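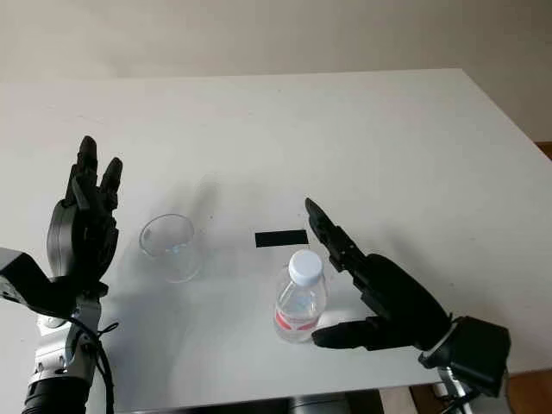 Chapter 4
The Tumbler and the Table

When I was learning this trade, which was longer ago than I like to work out, I was given a glass and told to put it on a table. I put it on the table. Zubaida Magsi, who was training me in the dining room of the old Omell hotel, looked at it for a good while, picked it up, and handed it back to me without a word. I put it down again, a little to the left this time. She handed it back again. We must have gone on like that for most of the morning, and by the end of it my feet hurt and I was fairly sure I had chosen the wrong line of work altogether (I had wanted to be a florist, and I still think I would have been a decent one). But I have never since then put a glass down without thinking about it, and by the time you have worked through this chapter I hope you won't either.

In Chapter 3 we spent our time on linen and cutlery, and you will remember that we were mostly concerned with things that lie flat. A fork may be crooked, it may be dirty, it may be the wrong fork, but it very rarely falls over. Now we come to the glass, which stands up, which can tip, roll, chip and shatter, and which shows every mark you leave on it to anyone sitting with the light behind it. It is also the one thing on the table that a guest is almost certain to put to their mouth, and so it asks for more care than anything else you will handle in a shift.

We shall start with the plainest glass there is, the short tumbler. You will have several at home, I expect, and have probably never given them a thought. It has no stem and no foot. The sides usually lean outwards a little as they rise, so that the rim is wider than the base, and that gentle slope matters more than it seems to. It is why some tumblers will nest inside one another, why they so often jam when people let them, and why a hand that closes too high on the glass can feel it begin to slide downwards through the fingers. We shall come to stemmed glasses in Chapter 5, and you will be glad then of the habits you have made here.

What you will learn

By the end of this chapter you should be able to name the parts of a tumbler and say which of them you may touch; pick up, carry and set down a glass on a bare table without knocking or marking it; place a glass against a fixed point so that every setting in the room agrees; and check a glass for faults before it reaches a guest. You should also be able to clear a broken one safely, although I hope you get less practice at that than I did.

Words you will need

Rim: the top edge of the glass, where the guest drinks. It is never touched by the person serving, inside or out.

Wall: the side of the glass. On a tumbler we hold the lower part of the wall only.

Base: the bottom, generally thicker than the wall. A heavy base makes for a steady glass.

Taper: the slope of the wall between base and rim.

Mark: a fixed point on the table from which everything else is placed. In a laid room it may be the tip of a knife. In training it is usually a short piece of tape.

Bloom: the dull, cloudy look that comes on glass after a great many washes. It does not polish off, whatever your grandmother told you.

4.1 The bare table

You may be surprised that we begin without a cloth. Most of the dining rooms you will work in do use cloths, and the big rooms at Loltness use two, one over the other, with felt beneath. A cloth is a kind friend, though, and it forgives a great deal. It muffles the knock of a glass set down too fast, and it grips the base a little so that the glass stays where it first lands. Learn on a cloth and you will learn to rely on it, and then one day you will find yourself in a café with hard tables and every guest will turn round each time you serve a drink.

So we practise on a plain hard top, and a pale one if we can get it. On a white table a clear glass is surprisingly hard to see. The table shows through the walls, the edges seem to melt away, and what you notice first may be a bit of reflection near the base or a shadow lying beside it. New students reach for the glass and misjudge it by a finger's width, and over it goes. This is a useful thing to find out early, with an empty glass and no one's supper in the way. Look for the rim first. Seen from standing height it makes a clear ring, and once you have found the ring you can follow the wall down to the place where your fingers ought to go.

Wipe the table before you start, then dry it. A damp patch will let a glass skate, and grit beneath the base will scratch both glass and table.

4.2 The mark

Take a short strip of dark tape and stick it flat to the table, running from side to side as the guest would see it. Press the corners down well. A lifted corner will catch the base of a glass, and I have seen a whole line of tumblers come to grief that way, one against the next, in front of the owner of the Vaher tea rooms.

The tape stands in for whatever you will measure from later on, when there are knives and plates about. Choose where your glass belongs in relation to it and keep to that place. It matters very little to me whether you practise to the left of the mark or to the right, so long as you do the same each time and could tell me which it was if I asked you with your back turned. The eye learns distance quickly when it has something dark and still to learn from. Most students find they can do without the tape after a few sessions, and then they pull it up too soon and drift. Leave it down a little longer than you think you need it.

4.3 Picking up and setting down

Come to the glass from the side, with your hand upright and your thumb towards you. Please don't come down on it from the top like a crane! A hand from above has nowhere to go but the rim, and we have already agreed about the rim. Bring your fingers round the lower third of the wall, let the thumb meet the other side, and close gently until you feel the glass settle. It needs far less grip than you suppose. If the ends of your fingers have gone white you are squeezing.

Lift straight up before you move across. People like to do both together, in a sort of swoop, and it looks very fine until the base catches on something.

To set down, bring the glass over its place, lower it, and let your little finger reach the table first, tucked just beneath the edge of the base. Then draw the finger out and let the glass sink the last small distance on its own weight. Done properly it makes hardly any sound. Delia Ardeleanu, who taught beside me for many years and had much better ears than I have, used to stand facing the wall while her students worked and call out each time she heard a knock. They dreaded it, and they were the quietest waiters I ever trained.

Let go completely before you take your hand away. It sounds too simple to write down, and yet most of the spills I have had to mop up began with a hand that left while a finger was still resting on the glass.

Practice 4A

You will need one short tumbler, empty and clean, one bare table, and a strip of tape. Set your mark. Pick up the glass, lift it clear, and set it down in its place beside the mark. Do this 30 times with your usual hand, resting whenever your wrist begins to tire, and then 30 times with the other. The second set will be dreadful. Everybody's is. Write down in your notebook where the glass landed when it went wrong, too near, too far, or off to one side, and look for a pattern before you begin again. When I did this exercise I was always too near, and it was because I was standing too close to the table and hadn't the sense to step back.

When both hands are steady, try it with the glass half full of water.

A note from the pantry

At the Rinivau hotel they used to keep a breakages book, with a line for every glass lost and a few words on how it happened. The year I arrived, the book opened in March with 691 tumblers on the shelf, and when we counted again on 28th June there were 591. Hardly any had been dropped. They had been stacked inside one another while still warm from the washer, had stuck fast, and had been twisted apart by people in a hurry. We stopped stacking them that same evening, and bought more racks.

With that in mind we can turn to washing, drying and storing, beginning with the question of how hot the water should be and what to do about lipstick.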